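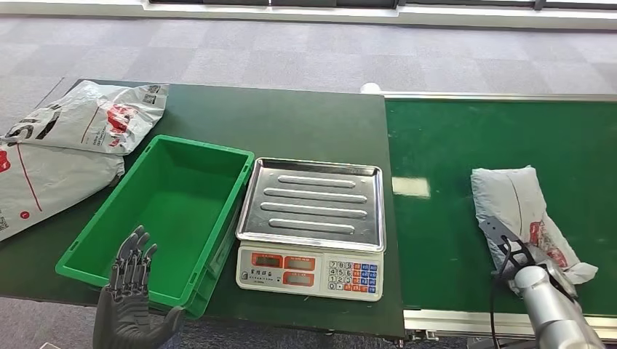 Everyone wants more demonstrations. Nobody wants to talk about which ones. I've spent since May on the parcel task at Hultasville, collecting examples for the Stallus model, and my view has hardened: we are recording far too much of the easy stuff. Picking up a soft courier bag is the thing the task is named after, so that's what gets recorded, over and over. But look at a mailer lying crumpled across the corner of the table, another hanging partly off the edge, a third on the belt with its loose ends bunched up. Three bags, same sort of plastic, and to a learner they are three different problems. The one hanging off the edge is worth a dozen of the others.

Our last batch had 2,050 episodes. Good number, looks lovely on a slide. Oksana Yurchenko went through it by hand and marked 771 where the bag started out flat, in the middle, label up. More than a third of the set, the same pick. I'd have binned most of them. We kept them, of course, becuase hours had been paid for.

And that's the real trouble. Pay. Cillberg bills by the episode. So does Symonenko. An operator who lays the bag down nicely finishes sooner than one who stuffs it half under a crate, and I don't blame them one bit, I'd do the same by mid afternoon. Want awkward starts? Pay for awkward starts. Or shuffle the bags before every take and let the operator have no say in it. 12 starting layouts on a card is not variety either, people learn the card.

Then failures. Dropped bag, bad grip, a second go at it. Most sites delete these. Madness. A second go is the most useful few seconds in the whole recording, it's where a person shows what to do when plastic slides about in the fingers. Keep it, label it, don't trim it.

I know the answer that comes back, scale sorts it out. Maybe it does if you've got the money. We have 2 rigs and a shared drive that's allways full. For the rest of us a small ugly set beats a big tidy one, and I'd like to see one supplier brave enough to quote for it that way. Oksana is drafting the spec now. Send her your worst bags.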